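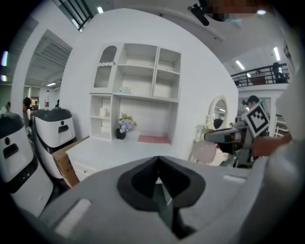 3 min read

Print | E-mail

Ticket 224: Arched door on built-in unit won't stay shut
Site: Plelport, front room
Product: Cenance wall unit with desk, white
Opened by: site office
Handled by: Nigatu Fitted Furniture, aftercare
Status: open

Entry 1, site office
The glass door at the upper left of the unit, the one with the arched top, swings open without being touched. It closes fine, stays closed for a while, and later in the day it's standing out a hand's width. The top drawer of the desk below also drags on the way in. I'm reporting both because I suspect they have the same cause. Your installer told us the unit would "settle." It has had since fall to settle.

Entry 2, aftercare
Thank you for your report. This is usually caused by too much weight on the shelves. Please remove heavy items and check again.

Entry 3, site office
What heavy items? There's a small white box on a middle shelf, a little white container lower down on the left, and the artificial flowers in the black pot. The lavender and pale yellow flowers weigh next to nothing and they sit in the wide recess, well away from the door. I took all of it off anyway, and the pink-red mat too, so we can't be told later that it was the mat. Left it bare overnight. Door open in the morning. Everything is back where it was.

Entry 4, aftercare
Please tighten the hinge screws a quarter turn and confirm the catch is clean.

Entry 5, site office
Screws were already tight. Catch wiped with a dry cloth. No change, which I expected. One thing I did notice: if I press on the side of the cabinet with my palm, the door clicks and holds. Let go and it eases out again. To me that says the cabinet is out of square, and I don't see how a hinge screw fixes that.

Entry 6, aftercare
Some movement is normal with changes in room temperature. We can offer a Lomedis magnetic catch as a replacement part.

Entry 7, site office
I'm not convinced by the temperature idea. The wide doorway stays open and this room is the same as the one behind it. Did the level test myself instead. Over a 70 cm level laid on the countertop, the left end is 2 mm low. Same reading when I turned the level around, so it isn't the tool. I doubt a stronger magnet does more than hide it, and it won't do a thing for the drawer.

Entry 8, aftercare
A re-leveling visit can be booked. As this falls outside the standard adjustment period, the charge would be $400.

Entry 9, site office, Sat 18 January
Not agreed. The first call about this door was made inside the adjustment period and we were told to wait. Please look up that call before quoting again.

In the meantime I slid a folded strip of card between the door and the cabinet at the knob side. The door holds with it in. The drawer still drags, mostly over the last bit of travel. I would like to know whether the feet under the left end can be reached without pulling the desk off the wall, and I would like that from whoever fitted it.

Entry 10, aftercare
Passed to the installation team. Awaiting reply.

Print | E-mail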